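Bedside Tables, Cords and Wall Outlets: Placement Notes

Filed under: Bedroom, Cords and Cables
By Raymonde Kennedy, February 2023

Most cord trouble in a bedroom starts with furniture that was placed before anyone looked at the wall. The steps below assume a wood floor, a baseboard and at least one outlet on the wall behind the table.

1. Locate the wall plates first

Clear the corner down to the floor before moving the table in. Identify each plate. A power outlet and a data or cable port are often mounted side by side, and they call for different clearances. A plug needs room to be pulled straight out. A coaxial or network cable needs room to bend without kinking. 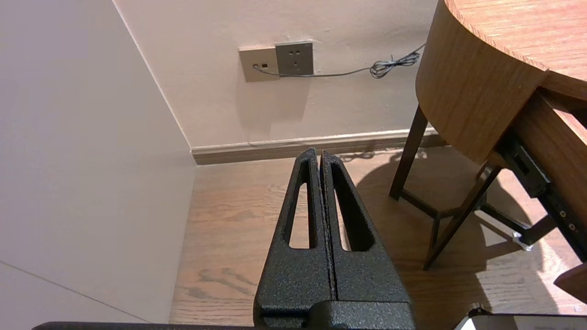

Measure from the top of the baseboard to the lower edge of the plate, and write the number down. A table whose top sits well above the outlet will hide the plugs but make them hard to reach. A top set just below it keeps plugs within reach of the bed - usually the better choice where a phone is charged every night.

Baseboards with a top molding hold furniture off the wall. Leave that gap alone. Cords can drop through it, and the table back will not rub the paint.

2. Clean before the table goes back

Vacuum along the joint between floor and baseboard with the crevice tool. Wipe the molding with a damp, well-wrung cloth and dry it at once. Scuffs on painted walls should be tested in a low spot first; flat paint turns shiny when rubbed hard. Keep liquids away from the plates. Use a dry cloth on the covers only.

Put felt pads under each leg. The Plida pads I use are cut from a sheet and last a year or so on a finished floor before they flatten.

3. Assign the tabletop

A raised rim stops small items from rolling off, but it also lifts any cord that crosses it. Route all cords over the rim at one point, at the back. Corded telephones go to the rear, with the handset cord clear of anything that tips. Chargers go next to the phone so both cords leave together. Lidded containers can stand in front.

Reserve the open lower shelf for items with no cord: the TV remote, a book, a glasses case. Lay the remote lengthwise, with one end toward the front edge. 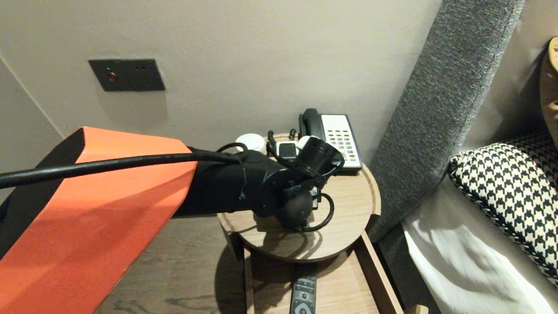 4. Secure the slack

Coil extra cord in loops no tighter than a fist and fasten with a hook-and-loop strap. Wire ties pinch the jacket. Hang the coil behind the table - never under a leg or a rug. Check plugs for warmth every September, when the heaters come out, and replace any cord with a cracked jacket.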